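Chapter 5
Cloth, Folds and Flat Surfaces

In this chapter you will
learn the parts of a woven or knitted cleaning cloth
practice the half fold, the quarter fold and the rolled edge
compare how a cloth behaves lying flat and hanging free
start the folding log you will keep through Chapter 13

Pick up the nearest cloth. A dish towel will do, or a washcloth, or the rag you use on your glasses. Drop it on the table and look at what it does. It lands in a heap, with a corner tucked under and a ridge running off in some direction you did not choose. Pick it up, drop it again, and you get a different heap. You could do this 100 times and never see the same shape twice!

A plate is always a plate. A cloth has a new shape every time you touch it, and most of housekeeping is the work of talking cloth into the shape we want – sheets, napkins, shirts, towels, all of it. I have taught this unit for years and it is still my favorite one, partly for the moment when a whole class starts noticing creases.

5.1 The square cloth

We begin with the plainest thing in the supply cupboard, a square microfiber towel. It is small enough to manage with the fingertips and thick enough to hold a fold for a while. The Lindqvist course used thin cotton handkerchiefs at this stage, and they are lovely to fold, but they slide around and beginners lose heart. Microfiber grips itself. Fold one in half and the two layers cling together, and you can move on to the second fold without the first one creeping open.

Clear a good stretch of table before you start. A pale, smooth top is best with a strongly colored cloth, as the outline is easy to read and you can see right away when an edge has drifted.

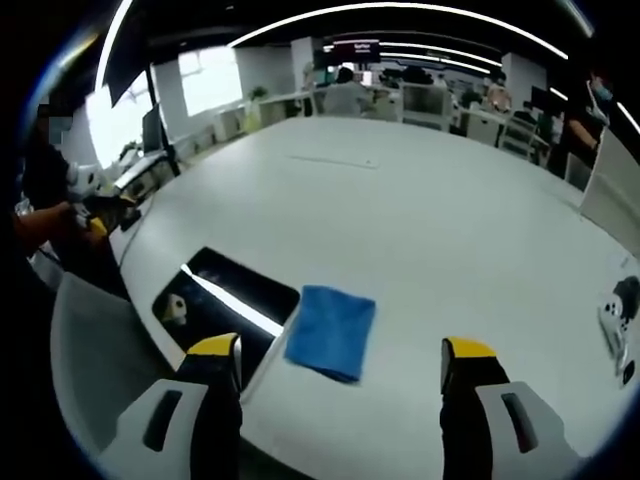

Figure 5.1 A folded blue microfiber towel on a white table.

Look at the outline first and the surface second. Is it a true square, or does one side run long? Are the wrinkles only in the top layer, or do they go all the way through? A slightly crumpled top layer smooths out with the flat of the hand. A wrinkle trapped inside has to be opened up and done over, and there is no shortcut for that (students look for one every June).

5.2 Lying flat, hanging free

On a table, the table does half the work. It holds the cloth up everywhere at once, so the only forces left to think about are your own hands and a little friction. Lift the cloth and all of that changes. Now its whole weight hangs from wherever you are holding it, and the rest has to find its own way down. 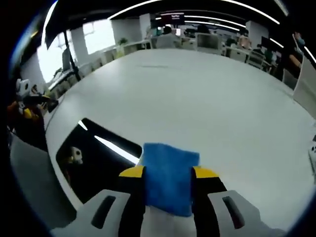

Where you take hold matters more than how hard. Pinch a single towel by one corner and it drops into a long, narrow point. Pinch it by two neighboring corners and it opens like a curtain. Hold a folded one near the middle of its sides and it may stay fairly stiff, each layer propping up the next. Try all three before reading on, and sketch what you get. The sketches can be rough – a few lines for the edges and a dot for each fingertip.

Key words: grain, hem, nap, drape, bias

Activity 5A
Work in pairs with one square cloth.
1. Lay the cloth flat and smooth it from the center outward.
2. Make a half fold, then a quarter fold, matching corners before you press.
3. Lift it by the folded corner. Lay it down again and note what moved.
4. Repeat, lifting by the open corners this time.
5. Trade places and compare notes in your folding log.

Section 5.3 takes up the same cloth again and adds a second one of a different weight.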